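4.3 Outdoor trials of the home-built rover

Claims that a path-following rover can be put together in a garage are common, and most rest on short clips taken in good light. We were doubtful of them when we began and are only a little less so now. The Rutero was built by Siebe Van Dijk and Milan Verschueren in the shared workshop at Wukholm, using a second-hand wheelchair base, a small computer and one camera behind a flat plastic window. Parts came to 400 euros, a sum that leaves out the hours spent and the tools already on the shelf.

The path finder was trained on 2000 stills, nearly all of them from dry days in March. It looks for the side of the paving and steers to keep a set distance from it. Śliwiński and Van Damme (section 3) reported good results with the same method on the Genditz loop, but their test was run under a clear sky and they picked the stretch themselves. We do not think that result says much about ordinary use.

We drove 13 runs of 100 metres each on a straight farm path. A run was counted as failed if the person walking behind had to press the stop button. Five runs failed. The builders put three of these down to a loose motor plug, and they may be right, but no log was kept of the plug and we have left the failures in the table. Runs in which the rover wandered and came back by itself were counted as passes, a rule that flatters the machine.

The worst trouble came from water on the window. The path finder gives a steering value for every picture it receives and has no way of saying that it cannot see. Biljana Stojanovska suggested a small wiper early in the build; it was turned down on grounds of weight. Figure 6 gives three views of the path.
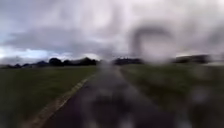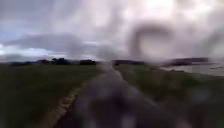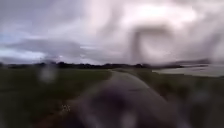

Figure 6. Views along the path under an overcast sky, each blurred in places.

Would a better camera have fixed the steering? Probably only in part, as a sharper camera behind the same unwiped window would still pass poor pictures to a program that trusts all of them.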